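Home | Talks | Notes | Contact

Slide 2 – and good evening again, my dears. Pause for the tea trolley. Tell them how Pendo Muriithi learned to measure by eye in her aunt's kitchen in Ondthorpe, and how long she took to trust a marked jug.
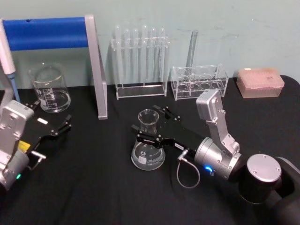
Beaker on a black cloth, and a pipette.

Then the jam story – 70 jars, one bad spoon. Let them laugh, and take questions.

Last updated: November

Related talks:
Weighing Flour at Prenier
The Tastau Salt Letters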